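The Kitchen That Needs a Mechanic

Bruretard sells its two-armed kitchen cell on the promise that it looks after itself. Orysia Moroz has kept the maintenance log for one of them since April, and the log runs to 245 entries.

I went to see her at Dreltberg, the contract lab that runs the cell for a catering client, mostly to find out what "self-calibrating" means when a person has to sit beside it. In the version Moroz showed me, it means the arms will happily report that they know where they are. Whether they do is her job.

She works first on the simulator, a rendered copy of the counter with its own croissant and its own red pepper. Every change to the hand settings goes in there before it touches the real cell. The left hand gets its check over the cutting board, fingers spread, and Moroz compares the pose on screen with what the joint readout says.
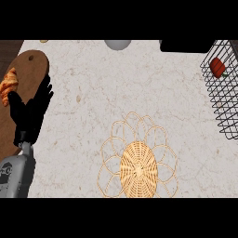

Vol. 12, No. 6 | Page 40

If the two disagree, she zeroes the wrist and does it again. It's slow work. The brochure puts setup at a single morning, and Moroz laughed when I read her the line.

"A morning gets you the bolts," she said. "Then you find out which finger is lying."

The finger trouble is the part I had the most questions about. Each hand is driven by thin cables, and cables stretch. When one does, the finger stops short of where the software believes it to be. Bruretard's fix is a correction table, loaded overnight. Dreltberg's fix is Moroz with a tension gauge and a very small wrench. She has tried the table. She went back to the wrench within a week.

Tobias Escobedo, who handles support for Bruretard, thinks she is being hard on it. He told me the tables work well for most customers and that the next release will be better. I asked how many customers had given up their wrenches. He said he'd get back to me, and as of this writing he hasn't.

The simulator has its own problem, one I heard more about from Moroz than from anybody selling it. Its marble never gets greasy and its cables never stretch unless she tells them to. So a clean run on screen proves the motion plan is sound and says very little about the machine. She uses it mainly to catch the two arms getting in each other's way, an expensive mistake on the real thing. A replacement hand from Ferreira, the parts supplier, is billed at $3,048, before the labor to fit it. 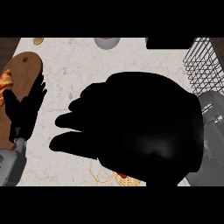 Can you skip the simulator and tune the hands on the real cell?
You can, and some shops do, but run at the lowest speed with one arm parked, and check cable tension by hand before you let both arms move together.

Wendell Nakamura, who signs the invoices at Dreltberg, was more cheerful than I expected. He had looked at a rival cell from Onadach and decided it would need just as much fussing. His view is that all of these machines come with a mechanic attached, and the honest vendors put her in the quote.

Bruretard's quote didn't. It listed an annual care plan at $2,959, remote only, with no site visits. Moroz has called the number on it and been asked, more than once, to restart the controller.

On the afternoon I was there she restarted it herself, waited for both arms to come home, and put the gauge on the left index cable. It was low again. She wrote down the reading and reached for the wrench.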